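Bandmont Handling Trials: Progress Report to the Indelgate Fund
April 16, 2024
Prepared by Lorraine Hartley

The second stage of the gripper comparison is complete. The Galtard and Yip grippers were each tested on the two-arm station with packaged and unpackaged food, using the same controller settings throughout. A total of 3046 picks were logged against a target of 3000.

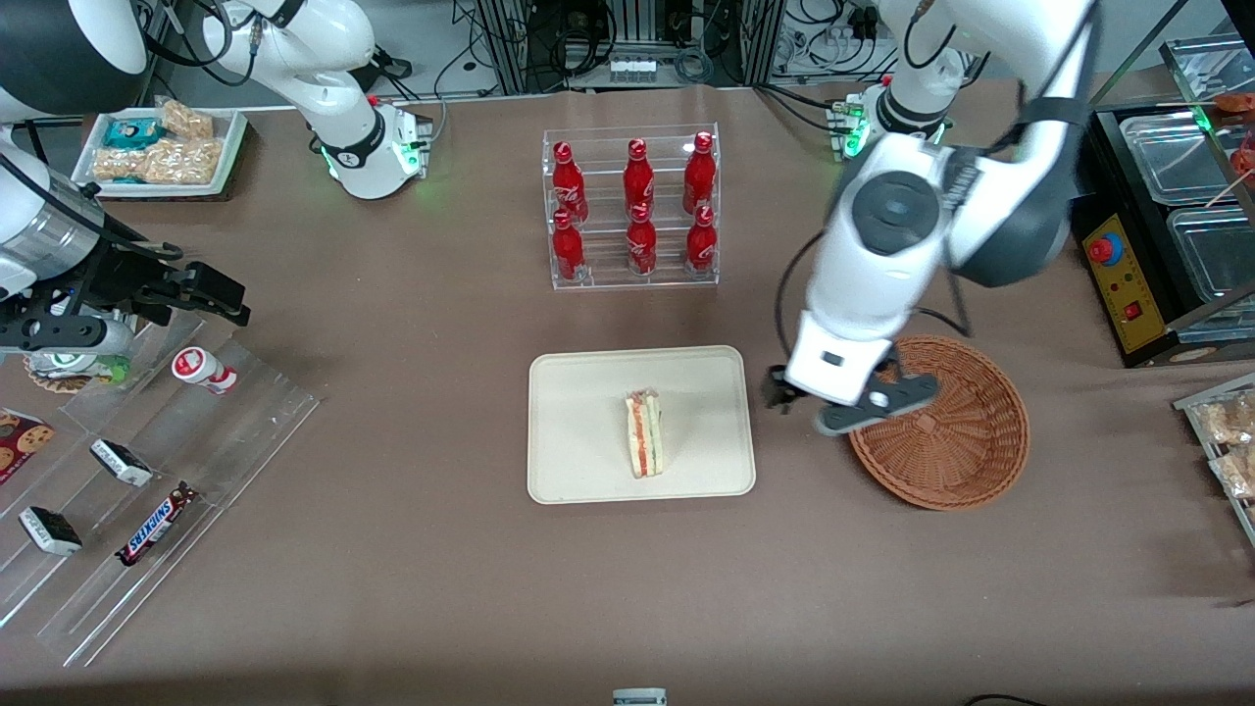

Which gripper will be taken into the third stage?
The Galtard gripper, which completed 91 per cent of its picks without a drop and marked fewer soft items.

The Yip gripper remains the better choice for bottles and will be kept as a spare. Delivery of replacement finger pads, due in March, was late, and 1259 picks were therefore made with the original pads. These results are reported separately in the annex. Spending is within the agreed budget.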